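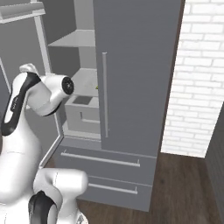 Category: Audio import and file dates

Recordings from the Temine land on the wrong night after import into Nerden
Opened by: Mhairi MacAulay
Status: Solved

First, thank you for this program! I record owls, mostly, and anything else that calls in the woods behind Leckie after dark, and Nerden is the first thing I've used that lets me see a whole night laid out on one strip. I love it. I have learned more about tawny owls this winter than in all the years I was keeping notes in a drawer.

Now the trouble. I have 750 recordings on my laptop, all from the same Temine recorder, and when I bring them into Nerden a batch of them shows up on the wrong night. Everything up to midnight is fine. Everything after midnight jumps forward a whole day, so a calling bout that ran straight through from late evening gets chopped in half and the second half is sitting on the following night's strip. The clock times are right. Only the night is wrong.

What I've tried so far:

Restarted Nerden, then the laptop. No change.
Checked the clock on the recorder against my phone. They match to the minute.
Deleted the whole library and imported again from the card. Same files wrong.
Imported only 42 files from one folder, to have something small to poke at. The evening ones were right and the early morning ones were a day late, so at least it's consistent!
Opened one of the bad files in Resulport to look at the header. The date in there is correct. So whatever is moving them is happening on the way in.

Happy to send files, screenshots, the folder itself, whatever helps.

Reply from support

Hello Mhairi, and what a good report, thank you. Could you tell us two things? In Preferences, under Library, what is "Night begins at" set to? And in the import window, is the box called "File dates follow the night" ticked or clear?

Update from Mhairi

Night begins at noon. The box is ticked. I think I ticked it myself back when I set the library up, as it sounded like exactly what I wanted (I do think of 3 a.m. as belonging to the night before, doesn't everyone who sits in a wet wood waiting for owls?).

Reply from support

That box is for recorders that stamp every file with the date the session started. If the session starts in the evening, a file made at 3 a.m. still carries the evening's date, and Nerden adds a day to get back to the real one. Your Temine writes the real calendar date already, so the day gets added on top of a date that was fine. Please try this:

1. Close any open night strips.
2. Clear the box "File dates follow the night".
3. Leave "Night begins at" on noon.
4. Select your small test folder and choose Reread dates from the Library menu.
5. If the test folder looks right, do the same for the whole library.

Your notes and call tags stay attached to each file while the dates are reread.
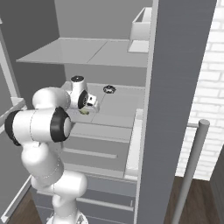

Do I need to import everything from the card again after changing the date setting?

Reread dates works on the files already in the library, so the card can stay in its case. Use it once on each folder that was imported with the old setting.

Update from Mhairi

Oh, this is wonderful. The test folder came right at once, so I ran the whole library while I made tea, and the counter went up to 100 percent without a single warning. The long bout from February is in one piece at last - male and female both, back and forth from before eleven until past one - and I can finally see where the gap comes in the middle. I'd been blaming the recorder for weeks, poor thing.

One small wish, if there's a list for wishes. Could the box have a line under it saying which kind of recorder it's meant for? I'd have left it alone if I'd known.

Reply from support

Glad to hear it! The wish has been passed on to the people who look after the import window. We're closing this ticket, but a reply here will open it again if any dates drift.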